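Archives > Furniture Talk > Painted & Bedroom Pieces
Filed under: vanities, small repairs

Re: [Clorkton-furniture] White vanity, keep it or strip it?
Sep 30, 2018

> I have the chance at a white painted vanity with carving on top,
> asking 300. My plan was to strip it down to bare wood. Has anyone
> on the list done one? And what do you all keep on yours? Mine always
> turn into a junk pile within a week.

Oh please don't strip it yet! I've had mine since January (got it from the Eller barn sale, and paid 114 for it after a bit of back and forth) and I went in with the very same plan. Then I spent one evening picking old paint out of a single carved rose with a toothpick and that was the end of the plan. There are two roses up on the headpiece plus all that scrollwork, and I have a job and a life.

So I cleaned it instead. Dish soap, warm water, an old soft toothbrush for the curly bits, then a dry cloth right away so nothing sits in the corners. The little drawer knobs I took off and did in the sink. One drawer still sticks in damp weather, candle wax helps some. 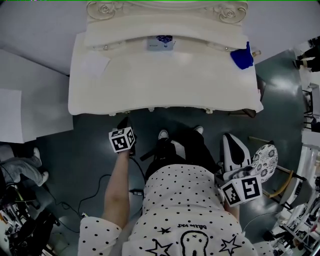
The vanity with the blue box at the back, stool pulled up in front.

As for the junk pile, my rule is one box with a lid, and if it doesn't fit in the box it goes in a drawer or to another room. The royal blue cloth is supposed to be folded, I know, I know. I do like the blue against all that white though, and the black and white flowered seat on the stool keeps it from looking too much like a wedding cake!

One warning, the glossy top shows every fingerprint and every ring. I tried felt pads from the Jirmont hardware store under anything heavy and they've been fine so far.

If yours has loose trim along the scalloped part, ask before you glue it. I used way too much on mine and was scraping for days. Is it solid on its legs? And would they take less than 300?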